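# Chapter 4: Where the Rules Run Out

Most people who write a safety rule for a robot begin with the robot. This is understandable, as it is the expensive thing in the room and has the most joints. By the end of this chapter we hope you will begin with the floor.

Riet Wuyts learned to do so at Leemans, where she was hired to turn a binder of factory procedures into something that would fit a humanoid working among household furniture. The binder was excellent. It assumed a machine bolted down behind a fence, a painted line for people to stay behind, and parts that arrived in the same place every time. It ran to 176 pages and mentioned refrigerators once, in connection with staff lunches.

Kitchens have no painted line. They have bottles, drawers, doors that open into the walking path, and things that roll. A machine on two legs adds a problem the binder had never met: cutting the power to a bolted arm generally leaves you with a still arm, while cutting the power to a standing robot may leave you with a robot on the floor. "Stop" needs a definition before it can be a rule, and you will write one in Exercise 4.2. 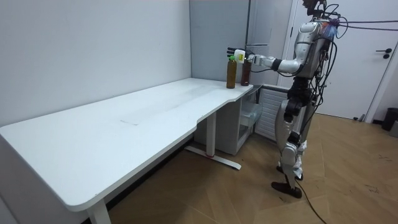
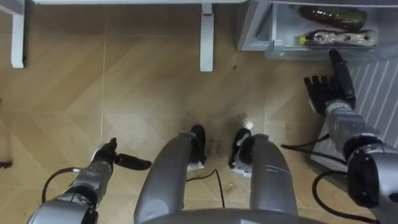 *Figure 4.1. Humanoid at work in a furnished room. First picture: the right hand at the bottles on the desk. Second picture: looking down past the arms to the feet, with the refrigerator open at upper right.*

Study the figure before reading further, and write down every point at which you would want a rule. Students usually list the hands first and at length. Fewer get as far as the cables on the floor, though a cable near a foot deserves at least as much suspicion as a hand near a bottle. Fewer still ask which way the refrigerator door swings.

## 4.1 Three kinds of sentence

A working document for a robot cell contains requirements, recommendations, and wishes. The first two are useful. The third kind is very popular.

A **requirement** can be checked by a person who was not there when it was written. "The operator holds the stop control whenever the robot is standing" is a requirement. You look at the operator's hand, and the matter is settled.

A **recommendation** says what a sensible team does unless it has a reason to do otherwise, and it asks for that reason in writing. "Route cables away from the stepping area" belongs here in many rooms and should be promoted to a requirement in some.

A **wish** has the grammar of a requirement and none of the content. "Personnel shall exercise appropriate caution" has been copied from manual to manual for longer than some of our readers have been alive. Daniyal Abbasi, who reviewed procedures at Gomier, used to circle such sentences and write "how much?" in the margin. He got through a lot of pens.

## 4.2 Who owns the rule

Every rule needs an owner, and "the team" is a poor one. In the Gomier procedures, each requirement carried a name and a moment: Fathima Sarkar checked the floor before power-on, and Teun Verbeke checked that the stop control worked. When Verbeke went on leave in January, his line was reassigned before he left. Students find this fussy until they have spent a morning establishing that 2 people each believed the other had done it.

**Exercise 4.1.** Take your list from Figure 4.1 and mark each item as a requirement, a recommendation, or a wish. Rewrite the wishes. Delete any that survive rewriting unchanged.

**Exercise 4.2.** Define "stop" for a robot that is standing with one arm over a desk and an object in its hand. State what happens to the legs, the arm, and the object, in that order. One page is enough.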